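Thanakorn Boonyarit
17 September 2023

We use cookies to improve your experience on this site. By continuing to browse you accept our use of cookies. Manage preferences

Spent most of this week looking after one machine, so here is a thread about that. It's the small sorting cell at Stundo, the one that picks boards and solenoids out of a tray. If you came for the future of work, you may want to sit down first.

The sales sheet from Relov says the cell is "maintenance light". I have a paper log next to it with 40 entries since January. Some of those are me writing "wiped camera", but a wipe is still a job and a person still has to walk over and do it.

The set-up is plain enough. One arm, a two-finger gripper, a little camera at the wrist, a yellow tray. The software is called Flirkimska and it decides where the fingers go. I decide when to switch it off and on again.

First thing I check in the morning is the fingers. They're long flat plates and they bend if someone has jogged the arm into the tray wall on the late shift. You can't always see it by eye. I close them on a strip of paper and pull. If the paper slides at one end and grips at the other, the pair is out of true.

The Relov manual says to realign them with the "finger wizard" in the menu. I've run the finger wizard. It told me everything was fine while the paper was falling on my shoe. Now I loosen the two screws, square the fingers up against a steel block, and tighten them again in small turns, swapping sides.

Then the camera. Dust on the lens gives you picks that drift a little further off each hour, and people blame the arm. Soft cloth, no spray. Somebody used the window spray once and we had streaks for a fortnight.

Glare is the other one, and it's the thing I trust the vendor least on. They picked a glossy yellow tray because the colour stands out well against the parts. Fine. Glossy yellow plastic also throws the ceiling lights straight back into the lens. 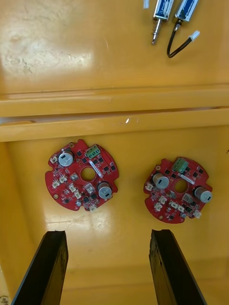
How often does the camera need recalibrating?

Every time the gripper or the camera bracket has been loosened, and once a month even if they haven't been touched. It takes me almost 3 hours with the checks included. The brochure has a smaller figure, which I think leaves out the checks.

Back to glare. The bright patch up on the shelf has been there since we put the cell in. The red boards show up well enough on the lower floor, but a metal solenoid lying near a washed-out bit of plastic is asking a lot of any camera. Relov's answer was a software update. Mine was to write down which lights were on when picks failed.

Two pages of that and the pattern was hard to argue with. With the end light off, fewer missed picks. I put this to support and was told the model "adapts to lighting over time". It had had since January.

So there's going to be a hood. Chaiyaporn, the fabrication shop down the road, quoted for a bent sheet cover, matt inside, and it should cut out the worst of it. I'll say whether it works when it's been on for a month. I'm not promising anything. I've heard enough promises about this cell.

Other odd jobs, for anyone looking after something similar. Loose leads on parts are a nuisance. A black two-wire cable with a plug on the end can catch on a finger or drag over a board. I tell people to lay parts in so the leads point away from the boards. Flirkimska is meant to cope with this. I still tell people.

Boards flat, never stacked. The capacitors stand up tall off the board and so do the green terminal blocks, and a finger coming in low will find one. We've replaced a terminal block that way. The log entry just says "finger v. block, finger won".

Finger faces wear. I clean them with alcohol and look at the texture under a lamp. When they go shiny in the middle, boards start to twist on the lift. The recommended swap is at a set number of cycles. Ours went early, and I have yet to hear a good reason why.

Cable at the wrist – check the strain relief. Give it a gentle tug with the power off. If it moves in the clamp, re-seat it before it chafes. The replacement cable was 820 on the last invoice, and the clamp screw costs nothing to tighten.

Someone asked if I'd rather go back to sorting by hand. For this volume, I'd at least like to see the sums done properly, with my hours in them. The report that went upstairs had the cell's running time and left out mine. I've asked for the log to be attached next time.

Next job is marking the bracket with a paint pen, so I can see at a glance if it's shifted. Cheapest sensor in the building. Will post again once the hood is fitted.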